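OK so I have fallen down a hole about mosaic tile and I'm taking you all with me. Thread!

It started Sunday when I pulled Rosalía Sarmiento's little book on bathroom walls off a library cart. I read the whole thing standing up. 300 pages!
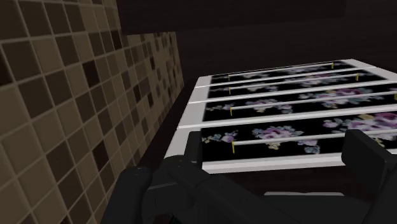
Her big thing is that a random mix is never really random. You lay the sheets out dry on the floor first, squint, and swap any dark squares that have clumped together. She did one hallway 12 times before she glued a single piece.

And grout! I used to think grout was just the stuff between. She has a whole chapter on how a pale grout makes every square stand on its own and a dark one melts them into one big surface. I can't stop looking at grout now. I looked at the grout in a sandwich shop for so long they asked if I was OK. 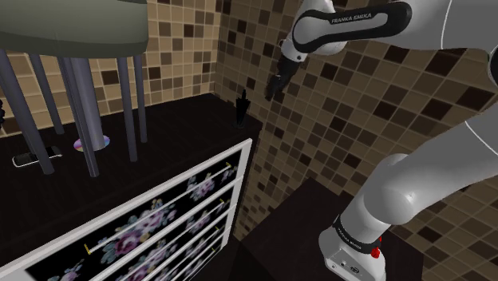

My favorite chapter is the one on browns. She names 19 of them and has strong feelings about each (she will not forgive taupe). Her advice is to pick one brown you love and let the others be its neighbors, which I'm going to try in my own kitchen in November.

I already have samples from Mazza and Pullby taped up over the sink. The Mazza ones are a bit warmer, and at 7 in the morning they look like toast. I love them so much. 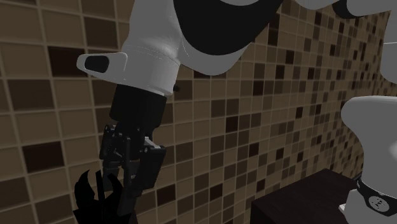
If you've tiled around an outlet, please tell me how you cut the corners. I have nippers, a borrowed wet saw and a lot of spare squares to ruin.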